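Equipment budget: second sorting cell at Flustden

The capital request for the second cell closes on Thursday. Comments on the line items below should reach Sanne Timmermans before then. Those already sent in from Ristville have been read and are included where they changed a figure.

Red boards, a tray and bins on the cell table.
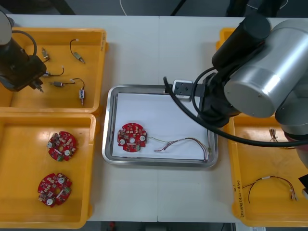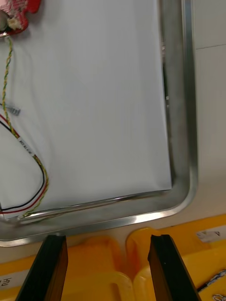
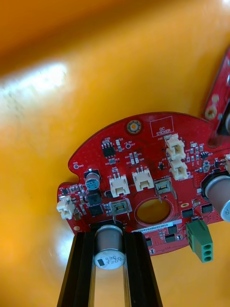 The request covers one arm, one gripper, a set of containers and the table fixings. The arm is the settled part. Clilum has quoted 3199 for the refurbished unit, controller included, and the quotation holds until the end of July. Delivery is charged separately at 300. The gripper is less settled. The list in the first draft was written around the bare boards, and a pair of plain parallel fingers was costed on the assumption that every pick would be made on a board edge. Work on the cell does not bear this out. In the close view of the board, the fingers are on either side of a silver cylindrical capacitor rather than on a board edge, so the finger specification has to cover tall round parts as well as flat ones. Bram Wouters has asked for the opening width to be stated as a range and for spare fingertips to be bought with the gripper. Both points are now in the request.

Wiring is the other item that was under-budgeted. Harnesses take up more tray area than the boards they belong to, and loose pairs tend to be picked up together. The revised line allows for twice the number of steel trays and a stock of white paper liner cut to size. Liner is a consumable and will be charged to the running account.

Containers: the yellow bins stay. Illés supplies a deeper pattern at a lower unit price, but gripper clearance at the side walls is poorer and the saving is small. Bin labels should be printed. Handwritten ones are acceptable until the new stock arrives, provided the code is repeated on the job sheet.

Installation is entered at nearly 2000. It includes the mounting plate, cable routing, the guard interlock and two days of commissioning. It does not include floor work. If the table has to be moved to reach the second supply point, a further 500 will be needed, and this is held as contingency under its own heading. Please do not draw on it for tooling.

Still open: whether the wrist camera is bought with the arm or taken from stores. Stores has one unit, untested on this controller. Bram will run it on the bench and report by the next issue. The request goes forward with the camera line marked provisional.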